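News from the Grurodbridge Supper Club
Mar 15, 2024

Hello again, and thank you to all of you who wrote in after the last newsletter. We had so many replies about soup that I have had to start a separate folder for them! The leek and barley recipe will be back, I promise, but this time I want to tell you about the spring suppers, which begin again as soon as the hall floor has been varnished.

For those who are new to the village (and there seem to be plenty of you along the Idholm road, which is lovely), the suppers are very simple. We open the doors at six, everyone brings something if they can, and we eat together at long tables until the washing-up can't be put off any longer. There is no booking and no ticket. We ask for a little towards the heating, and children eat free. If you are shy about coming on your own, come early and someone will hand you a pile of forks to lay out, and by the time you have gone down the table you'll have met half the room.
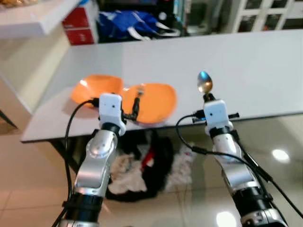

What we are cooking

The first supper will be a big vegetable stew with dumplings, because the nights are still cold and because I like dumplings. There will be a pan without barley for anyone who needs it, and the dumplings go in separately so you can leave them out. Qiu, the noodle shop by the bridge, has very kindly offered us a tray of pickled cabbage to go alongside, and if you tried it in October you will know to get to the front of the queue.

Pudding is up to you. Last time we had four rhubarb crumbles and no custard, so may I put in a gentle plea for custard? Please write what's in your dish on a slip of paper, especially nuts, and put your name on the bottom of the bowl — we still have a blue pie dish from the autumn and a very good serving spoon waiting to be claimed.

The store cupboard could do with some help too. We're low on tinned tomatoes, rice, stock cubes and cooking oil, and we have more kidney beans than we can sensibly use. Dadura, the wholesaler, will let us have a sack of onions at cost.
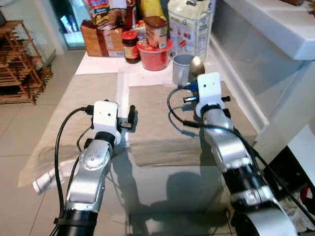 Groceries and containers at the far end of the table.

Money, briefly

The winter suppers brought in just over 300 pounds after the heating was paid, and 100 of that has gone straight into the new cooker fund. We need another 300 before we can order it. The old one has 20 years of gravy behind it and only the back rings light on the first go, so every jar of coins is welcome, however small.

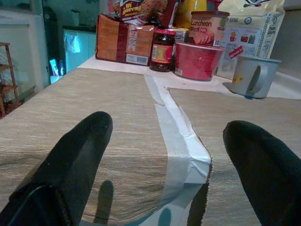 Table coverings are my own particular worry this spring. The big cloths went to the wash after the Christmas meal and came back a good deal smaller, and buying new ones would eat into the cooker money. I would be very glad of any plain fabric you have sitting in a drawer, and it needn't match or be long enough by itself. Two pieces of striped beige cloth side by side with white tape down the join will cover a tabletop, and a slightly frayed edge is no bar to a good supper. Do smooth the tape down as you go, though, as it does like to bunch up. Old curtains are fine as well, provided the hooks are out!

Anything for the tables or the cupboard can be left in the hall porch on any morning, in the box marked Suppers. Dates will go up on the board by the post box once the varnish is dry, and I'll send them round in the next newsletter too, along with the leek and barley soup.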